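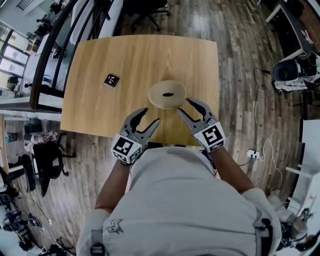
Flat beige disc with a hole in it, what's it for?

Found this on our oak-coloured table after a clear-out. Round, tan, slightly raised rim, small dark oval hole in the middle. Coaster? Lid? I'd love to know before I bin it!

kettleside
Looks like a lid to me, the hole might be for a straw. Try it on your mugs.

mossybrick
I'd keep it 3 months in the odds drawer. I binned something similar in April and regretted it.

dunlin9
coaster

Related
Wobbly Futier table leg
Niltov jar lids
Getting rings off oak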